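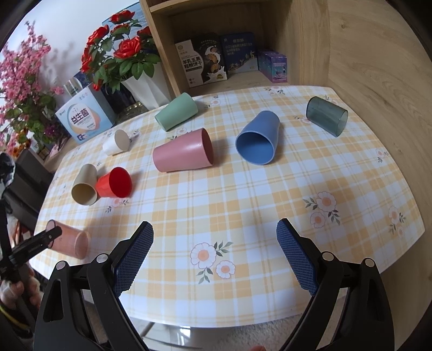 Thảo Kiều wants to know why I still put plastic cups out when I have a whole cabinet of glass ones, and whether plastic ever stops tasting like plastic. Fair questions, both of them! She left them under my last post and I started typing a reply, and then the reply got so long that it turned into this.

So, the cups. I love them. Mine are all different colors, and that's the main reason I won't give them up. When people come over, everybody grabs a color and keeps it all evening. Blue is always the first to go. Red goes next, and then there's a bit of polite arguing about the mint green one. My niece Nhi won't touch the gray see-through cup because she says it makes lemonade look like dishwater (she has a point). I usually end up with the beige one or the little white one, and I'm fine with that. The white one is small, so I just get up for refills more often.

They didn't come as a set, either. I picked up a few at the Vanhove outlet years ago, and the pinks drifted in later from a yard sale where the lady wanted 26 cents for each one. I have no idea how she got to 26. I gave her a dollar and she looked almost offended. The peach one might be my favorite color of the bunch now, though I didn't even like it when I brought it home – it needed something yellow near it.

Which brings me to the tablecloth! I'd been looking for a yellow and white plaid for ages. My table is rounded, and every rectangular cloth I owned hung down in these sad pointy corners that caught on people's knees. I put this one on in July thinking I'd swap it out when the weather turned, and it has stayed right where it is. It makes the kitchen look like breakfast all day long. It does show coffee, I'll admit that. Cold water right away and then a regular wash has worked on everything so far except one turmeric spot, and that spot lives under the fruit bowl.

Back to the taste thing. Thảo, yes, some of mine were awful at first. What I do is fill the sink with warm water, put in a couple of spoonfuls of baking soda, and leave the cups in there overnight. Rinse, dry, smell. If one still smells, it gets another night. I had one from Markmont that I soaked three times and it still tasted like a pool float, so that one holds pencils now.

And please don't stack them while they're damp. I did that for years and wondered why the insides smelled like a basement, and I've had two get so stuck together that I had to stand one in hot water and fill the other with ice to get them apart. Now I let them dry all the way before they go back on the shelf, even if that means there are cups all over the place until bedtime.

The glass ones do come out for wine, and for Uyên, who says everything tastes better in glass and will not be moved. I'm okay with washing one glass.

Next I want to find a dark green and maybe an orange, if there's any room left on that shelf. If you've spotted good ones in a thrift store lately, tell me which store and I'll go Saturday-morning early, any morning really, I'm not picky.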